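Cómo guardar las perchas de alambre sin que se enreden

Las perchas de alambre que no están en uso acaban casi siempre en el fondo del armario, enganchadas unas con otras. Cuando hace falta una, salen cinco. En casa probamos varias maneras de tenerlas recogidas y la que mejor ha funcionado es una cesta rectangular, de las que se venden para revistas o toallas.

Elegir la cesta

Conviene medir antes una percha de extremo a extremo y comprar la cesta según esa medida. Si la percha entra justa, el gancho queda de pie y se agarra a todo lo que pasa cerca. Tiene que caber tumbada, con unos dedos de margen.

El material importa menos. El mimbre sin lijar puede enganchar la ropa delicada al sacar la cesta del armario. El cordón de papel trenzado es más suave y pesa poco, pero no le va bien la humedad, de modo que no es para el cuarto de la lavadora. El plástico aguanta en cualquier sitio. Las paredes caladas dejan ver lo que hay dentro sin tener que bajar la cesta de la balda.

Colocar las perchas

Se vacía primero todo sobre una mesa y se separan las perchas por tipo. Las de alambre van con las de alambre. Las de madera y las de pinzas se guardan aparte.

Después se meten de una en una, tumbadas, con el gancho siempre hacia el mismo lado. La segunda se pone exactamente encima de la primera, hombro con hombro y barra con barra. Si se echan a puñados se cruzan los ganchos y hay que empezar otra vez.
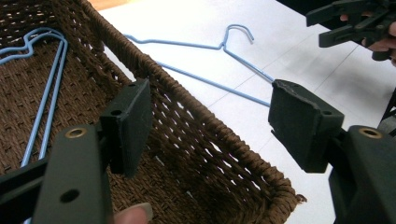 Dos perchas azules ya superpuestas en la cesta y otra todavía sobre la mesa.

No hay que llenar la cesta hasta el borde. Cuando la pila llega a la mitad de la altura ya cuesta sacar las de abajo, y es mejor empezar otra cesta o dar las que sobran. Muchas tintorerías aceptan las de alambre; se puede preguntar al recoger la ropa.

Perchas dobladas

Una percha un poco torcida se endereza a mano, apoyando la barra inferior en el canto de una mesa y empujando despacio. Si el cuello está muy retorcido no merece la pena, porque el alambre se parte por ahí. Las que tienen el recubrimiento saltado pueden manchar de óxido una camisa blanca. Esas las dejo para el taller: sirven para colgar rollos de cinta, para desatascar el sumidero de la ducha o para remover pintura.

Cuidado de la cesta

El polvo se mete entre las vueltas del trenzado. Se quita con una brocha seca o con el aspirador y el cepillo pequeño. Si es de papel no se moja; un paño apenas húmedo, y luego se deja al aire.

Las esquinas del borde son lo primero que se deshilacha. Las fibras sueltas no se arrancan, porque tiran del resto. Se cortan a ras con tijeras pequeñas, se pone una gota de cola blanca con un palillo y se aprieta con una pinza de la ropa hasta que seque. La cola queda transparente y en un cordón oscuro casi no se nota.

Para moverla, se coge por debajo con las dos manos. Tirar siempre del borde termina por aflojarlo.

Aicha Abdelaziz
7 de octubre de 2019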